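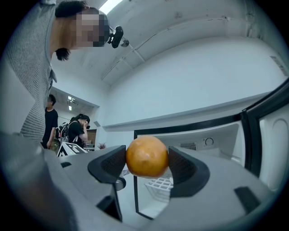
Can I make marmalade from supermarket oranges, or do I need the bitter kind? Bandari market only gets those in February and I missed them. The ones I can get have a few brownish blemishes on the peel like this, so do I cut those bits off or just leave them?

Marlina Tambunan

Sweet ones work fine, I do it every year! Add the juice of two lemons or it comes out like candy (and won't set very well). Scrub the peel hard and trim any spots that are soft. Mine simmers 60 minutes before the sugar goes in.

Amirul Saragih

just buy a jar lol. or use less sugar, my aunt does 380 grams and its plenty

Drustari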